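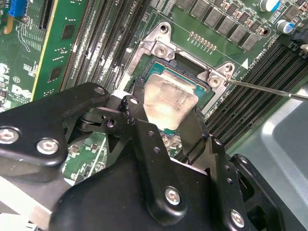
Figure 1. The gripper at socket CPU1, with the screwdriver tip at one of the bracket screws.

Our team spent most of the semester teaching a robot arm to take processors out of old desktop computers, and I want to use this part of the report for the thing that went wrong, since we learned more from it than from all the runs that went well. Anastasia Kalogeropoulos wrote the motion code, I looked after the gripper and the fixtures, and we both did a great deal of standing around with coffee, waiting for the arm to finish homing!

The fault showed up on 2022-11-16, during a long afternoon of practice removals. The arm was supposed to come down over the socket, close its jaws and stop as soon as the force reading went over our limit. It came down all right, but it didn't stop. It kept pressing for 2 seconds (which feels like a very long time when you're the one watching) until Anastasia hit the emergency stop. We powered everything off, took a breath, and checked the board. Two pins in the socket were bent. The jaws were fine, and so were we.

Our first guess was the force sensor, so we swapped its cable and lost an evening to that. The real cause was in the log. The Jokitz controller writes one line per force reading, and the file for that run had 2,459 lines in it, but the last 992 all carried exactly the same value. The Enache driver had dropped its connection and, in place of an error, was handing our program the last good number over and over. As far as the code could tell, the gripper was still hanging in free air.

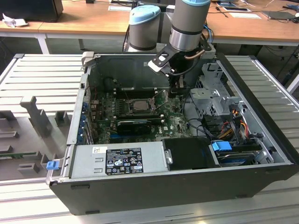
Why didn't the arm's own collision stop catch it?
The built-in stop was set for much bigger forces than a CPU socket can take, and we had left it at the setting we got from the Fergate lab in May.

The fix is pretty simple, and I'm a little embarrassed that we didn't have it from the start. Every reading now carries a counter, and if the counter stands still for seven cycles the arm halts and backs straight up. We also lowered the collision limit and put a slow zone over the motherboard. To test it we pulled the sensor plug on purpose with a block of foam under the jaws, and the arm halted every time we tried.

We still owe the Noltberg workshop a replacement board. Anastasia has the part number, and the log from the bad run is saved with our code for next year's team.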